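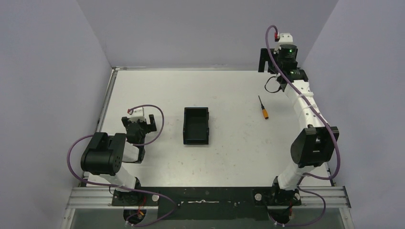 Femham Open Day: Your Questions

When is it?
16 February 2020, at our Gencombe site. Doors open at ten and the last demonstration starts at three.

Do I need to book?
Yes. We have 400 places and each demonstration takes 40 visitors.

What will I see?
The two-arm bench, where the arms practise handling hand tools and small bins. Staff will explain how the arms are set up and take questions afterwards.

Can I work the arms myself?
No. Visitors stay behind the yellow line while the arms are switched on.

Can I bring children?
Yes, aged eight and over, with an adult.

How do I get there?
Take the 37 bus to Fehr Road. Parking is for blue badge holders only.

Is there food?
Tea and sandwiches are sold in the front hall.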